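Skiritz Tabletop: simulated gripper and controller comparison

Data card and usage notes

Summary

Skiritz Tabletop is a set of simulated pick-and-place episodes recorded to compare two parallel grippers and two arm controllers under matched conditions. The arm, the table and the object sets are held constant. The gripper model, the controller and the camera pose are varied. All data is rendered; the release contains no footage from physical hardware.

The set has 743 episodes. Of these, 667 passed the replay check described below and are used in the reported comparison. The remainder are included in a separate folder and flagged in the index, and should be left out of any success rate computed from this release.

Maintainer: Birdie Baptiste

What is compared

Grippers. Trana is a short two-finger parallel gripper with rigid finger pads. Umon has the same stroke but longer fingers and a compliant pad model. Both mount on the same tool flange with no adapter, so the offset from flange to fingertip differs between them. The offset is stored per episode in the field tool_offset. Do not hard-code it.

Controllers. The first is a plain joint position controller with a trapezoidal velocity profile. The second, Demissie, is a Cartesian impedance controller. Stiffness was tuned once per gripper on a single free-standing block and then frozen. No per-object tuning was done.

Cameras. Each episode is rendered from one fixed external pose, drawn from a list that includes high, level and low viewpoints. Intrinsics are the same throughout. Poses below the height of the tabletop were added in version 2, after early users asked for views where the table edge hides part of the work area.

Episode structure

An episode starts with the arm in a home position and the gripper open. The planner moves the tool to a pre-grasp pose above the target, descends, closes, lifts and transfers. An episode ends on release, on timeout or on a collision with the table. Timeout is 300 control steps after the first descent command.

Each episode folder contains:

joint positions and velocities, logged at every control step
commanded and measured gripper width
contact forces at both fingertips
rendered color frames and depth
object poses in the robot base frame
a result code (placed, dropped, missed, collision, timeout)

Color frames are stored at a lower rate than the joint log. Use the timestamps to align them — frame index multiplied by a constant will drift on long episodes.

Replay check

Every episode was replayed open loop from its logged commands. An episode passes if the final pose of the target object falls within tolerance of the original. Most failures come from cluttered starts, where a small difference in first contact changes which object the fingers close on. The impedance controller fails this check more often than the position controller. This is expected and should not be read as a defect in the controller.

Observations so far

On isolated objects the two grippers are hard to separate. On clutter, Umon reaches between neighboring parts with less disturbance, but it drops more flat pieces, which tend to rotate in the compliant pads. Trana holds flat pieces better and collides more often on descent. With the position controller, Trana also shows short force spikes when a finger lands on top of a part. Demissie removes most of these spikes at the cost of a slower descent. 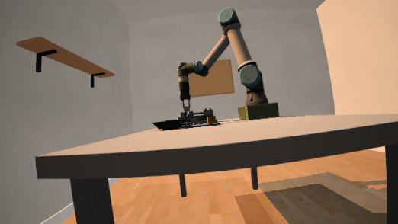
Low camera poses are the weakest condition for any method that depends on color frames alone. The last part of the descent is often partly hidden, and a grasp that looks centered may be well off along the viewing direction. If you train on these poses, use depth or the fingertip forces as a second signal. A baseline that ignored both did worse on low poses for every gripper and controller pairing we ran.

Known issues

Fingertip forces read zero for the first two control steps of each episode. Skip them.

Depth values on the thin edges of bowls are noisy at shallow viewing angles.

Some 100 episodes from the first rendering pass use an older wall shading. Geometry and physics are the same. The index marks them with shade_old.

The compliant pad model in Umon has no wear or temperature terms. Results should not be taken as an estimate of how long a real pad would last.

Getting started

Unpack the archive, point SKIRITZ_ROOT at the top folder and run the index script. It writes one table with a row per episode and reports any missing files. Filter on replay_ok before computing results, and report gripper, controller and camera pose separately. Averages taken across all three hide most of the differences.

Changes

Version 2: low camera poses added, tool_offset moved from the global config to the episode record.
Version 2.1, August: result codes corrected for episodes where the object was released above the table and rolled. Older copies list these as placed; they are now listed as dropped.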